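Wotum Skills Laboratory Forum
Board: Practice Materials and Bench Technique
Topic: Spacing of interrupted stitches on the pale practice pads

vinby_bench
Posted 6 March 2019

Members of our teaching group have asked for an agreed standard on stitch spacing for the long incision exercise. At present, learners receive different instructions depending on which instructor is at the bench. I would be grateful for the views of other sites before we revise the handout.

Our current text reads: "Place interrupted stitches at even intervals of 6 mm, with tails trimmed short." Two instructors consider this too wide for a pad of this type. The edges open between knots when the pad is flexed, and learners then pull the next stitch too tight in order to compensate.

sterkport_skills
Reply 1

At Sterkport we teach the same interval and have not found it too wide. In our experience, gaping between knots comes from uneven bites. If the needle enters closer to the edge on one side than on the other, the edges will not meet at any spacing. We would advise correcting the bite before changing the handout.

We also ask learners to mark the interval on the pad with a skin pen for the first session only. The marks are omitted after that.

reisinger_lab
Reply 2

I must disagree with the previous reply in part. Uneven bites are certainly a cause, but the pad matters as well. We keep two grades in the store room, and the softer grade opens at 6 mm even when the work is done by senior staff. Our handout gives a shorter interval for the soft pads and leaves the choice to the instructor on the firm ones.

Could vinby_bench confirm which grade is in use?

vinby_bench
Reply 3

We use the soft grade. The firm pads were withdrawn in November, when the last carton was used up, and they have not been reordered.

tray_and_thread
Reply 4

A related matter is the colored fluid. Our site applies a red stain along the incision so that learners become used to working on a line that is not clean. Some instructors object that it hides the edges and makes spacing harder to judge. I would like to see it kept. Thread in a light color remains easy to find against the red, and the knots can be inspected without wiping the pad.

sterkport_skills
Reply 5

We stopped using stain after one term. It spreads well past the incision, it marks the bench covers, and assessors were giving different scores for the same work. Spacing should be learned on a clean pad first.

tray_and_thread
Reply 6

I accept the point about bench covers. I do not accept that the stain prevents fair scoring. The picture below has a row of blue-grey knots on a stained line, and each can be assessed for position and for the length of its tails. The red is heaviest at the left end and thins toward the right, and the stitches can still be made out.
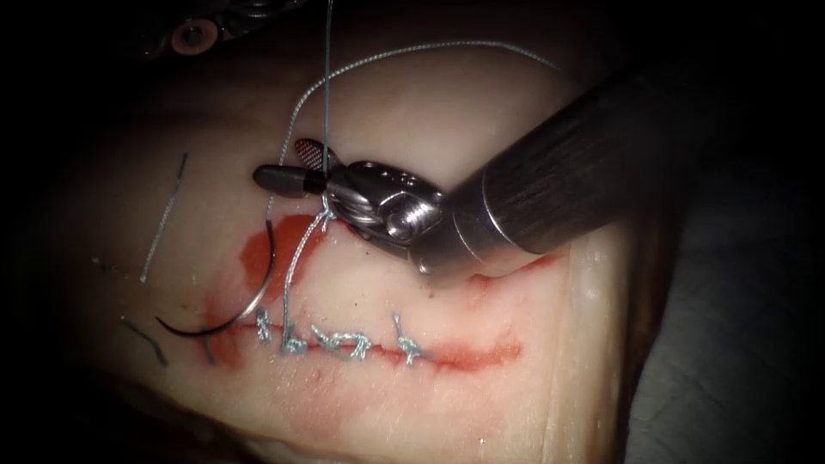

reisinger_lab
Reply 7

Thank you. The knots are clear enough to me, although I would still want the pad rinsed before the edges are scored. A learner may tie a sound knot over edges that have rolled inward, and stain can conceal this.

On the original question, I suggest the following wording: "On soft pads, place stitches at intervals of 3 to 5 mm. Confirm that the edges meet before tying."

sterkport_skills
Reply 8

We would support the second sentence. We remain opposed to the first, as a range invites each instructor to choose a favorite figure, and the original difficulty will return.

vinby_bench
Reply 9

Both positions will be placed before our teaching group. For the next course we shall use a single interval of 5 mm on the soft pads, unstained for the first session and stained from the second onward. Sites that wish to receive the revised handout may reply to this topic.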